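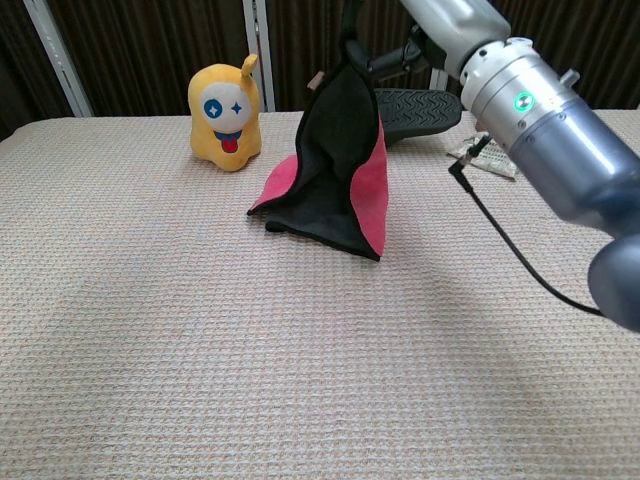
Jurncombe Tenants Association
Minutes, December 2019
Held in the ground floor common room. Zyanya Barajas in the chair and taking notes.

1. Previous minutes
Approved after one change. July's minutes said the dryer in the laundry room had been "fixed." Changed to "looked at."

2. Lost and found
The chair listed what is unclaimed at present: a yellow plush toy with its tongue out, a black and pink cloth, a dark gray shoe and a small white packet, crumpled. Unit 51 asked whether we really need an agenda item for one shoe. The chair said it has been an agenda item since July and she would also like it to stop.

It was proposed that everything be kept another month in case the owners come forward. Several people doubted they would. Unit 311 pointed out that the notice has been up by the mailboxes the whole time and has produced one phone call, about parking. The toy was thought to be the only thing a person might miss. A suggestion to post it on the building page was accepted without much hope. The cloth was described by one member as a scarf and by another as a lining out of something. Left as "cloth" on the list.

Agreed: toy to be kept, cloth to be washed and kept, shoe to go if the other one doesn't show up by the next meeting. The packet can be thrown out once someone has checked what is in it. No one offered to check. Chair to do it.

3. Storage cabinet
Edier has quoted $2,000 for a lockable cabinet, installed. Rernora quoted $200 for a cabinet with no lock and no installation. Members questioned what the other $1,800 buys. The chair has asked Edier for a breakdown and has been sent the same quote again with a new cover page. Tabled.

4. Hallway lighting
Arellano says the second floor lights are on a timer and working as intended. Residents of the second floor disagree. Arellano to be asked what was intended.

5. Other business
Request for better coffee at meetings. Noted.

Next meeting: to be set once the room calendar is up to date, which we were also told last time.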